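Fornside's little packing arm is back at work after a new wrist cable and a lot of fussing

10/23/18

If you stopped by the Fornside workshop last week and wondered why the arm at the end bench was hanging its head, I can fill you in, since I was the one with my sleeves rolled up. It's running again! It came back on Monday afternoon, after three days of me muttering at it, and it has been picking and placing boxes ever since without a fault I'd call serious.

The trouble started with the gripper. Every so often it would close partway, think about it, and then open up again as if it had changed its mind. At first it happened once in a morning, so I did what everybody does and power-cycled the thing and went for coffee. By the following week it was doing it every few minutes, and always when the wrist was rolled over to the left. That was the clue I should have picked up on sooner (I had spent most of a day blaming the software, and I apologized to the software afterward).

The cable that feeds the gripper motor runs through the wrist, and on our arm it had been clipped down a bit too tight when we put the cell together in March. Roll the wrist far enough and it pulled. Do that for months and one of the conductors gives up. I found the break with a meter and a lot of wiggling, an inch or so back from the plug, under a sleeve that looked perfectly healthy from the outside. The new cable came from Dremex, cost us $35, and showed up in a box big enough to hold the whole robot.

Swapping it was the easy part. The wrist has six small screws, and you'd better lay them out in order on a tray, seeing that two of them are shorter than the rest and the long ones will happily bite into things they shouldn't. I left a proper loop of slack this time and checked it at both ends of the roll before I clipped anything down. I also cleaned the gears with a stiff brush while I had everything apart. They had picked up a fine gray fluff that I'm pretty sure was cardboard dust, and there was plenty of it.
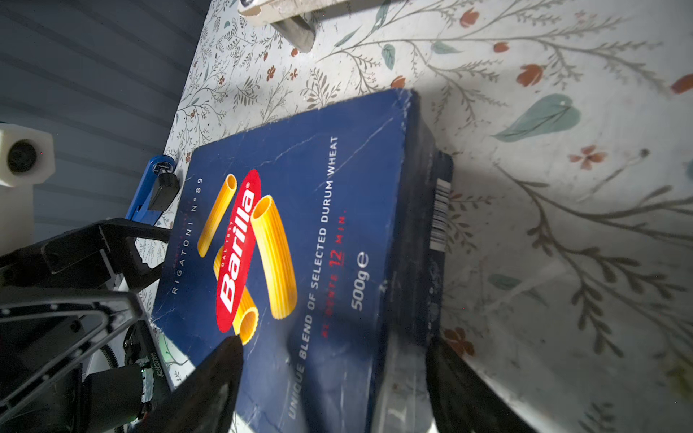
My real headache was getting the grip right again. Once the wrist has been opened up, the fingers never come back to quite the same place, so the closing position and the force limit both have to be set over, and I like to do that on a real package instead of the aluminum test block in the drawer. The block is too perfect. It never sags or slides, so every setting looks great on it, and then you put the cell to work and it crushes something. I used the Barilla rigatoni, a 500 g box that's already creased and scuffed all over with the corners going ragged, and it's a much tougher customer. Worn cardboard gives under the pads. Set the force too low and the box slips out, too high and you fold the side in, and the good range in between is a lot narrower than I remembered. I had the two fingers bracketing it at a slant, too, because boxes in real life don't line themselves up for you.

I ended up closing in tiny steps and writing down the motor current at each one, then backing off a hair from the point where the cardboard started to bow. The number I settled on was 537 on our controller's own scale, which won't mean a thing to anyone with a different setup, but I'm putting it here so I can find it when I lose my notebook again. The old value was a good bit higher. My guess is that we'd been squeezing harder all along to make up for a finger that wasn't closing fully, and I feel a little silly about that.

The Priker software that runs the cell needed its zero positions taught again as well. You drive each joint to its mark, confirm it, and then run the slow check, where the arm goes through all its moves at a crawl while you stand there with a hand on the stop button. Mine failed the first time at the wrist. I'd taught the roll joint one gear tooth off, so the gripper came in slightly crooked on every approach. Off came the cover again, back went the tooth, and the second check went through clean. I may have cheered out loud.

A couple of things are changing in how we look after it. The wrist cover comes off once a month now for a look at the cable and a quick brush of the gears, and there's a sheet taped inside the cabinet door where you write down what you saw, even if what you saw was nothing. We're also keeping a spare cable on the shelf next to the fuses. Please don't borrow it for the other bench! And if the gripper hesitates on you, even once, put it on the sheet before you reset it. I'd much rather read a boring note than spend another weekend with a meter in my teeth.

The Fonseca bench is next in line. It's the same model of arm and I clipped that cable down on the same afternoon, so I already have a fair idea what I'm going to find in there. I'll have it apart on Thursday, and it should be back up the next morning if the screws behave. Anyone who needs boxes moved in the meantime can use the end bench, but leave the speed where I set it until the new cable has had a few more days of running.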